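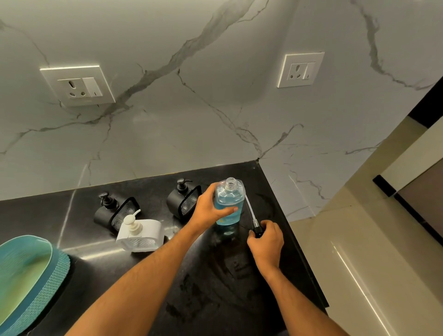 Gasura, which lets furnished flats, wants tenants to stop throwing out soap dispensers and fill them up again. Each of its 218 kitchens is to get a set of pump bottles in May, with liquid soap sold from the office at 25 pence a fill.

The firm says this will cut plastic waste. It has not said by how much, and the soap itself will still reach the office in plastic bottles.
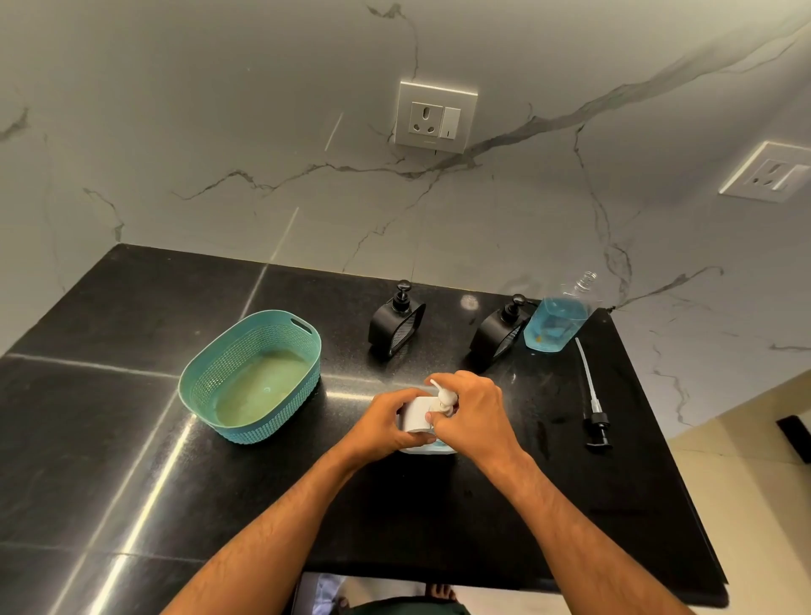 Do tenants have to take part?

Tenants can carry on buying their own soap, but the pump bottles stay on the inventory and a missing one will be charged for.

Dinesh Shakya, who rents a Gasura flat, is unconvinced. "I was pouring soap from one bottle into another long before they had a scheme for it," he said.

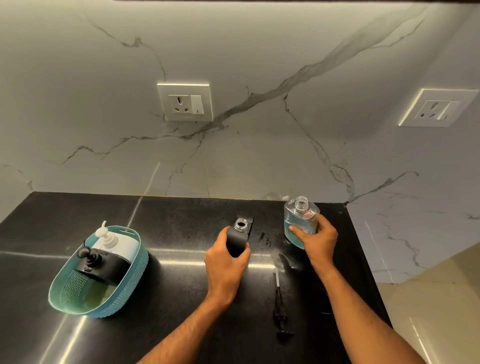 He would sooner see the money spent on the lifts. Gasura's Flor Rivadeneyra said repairs came out of a separate budget, but would not say how large it was.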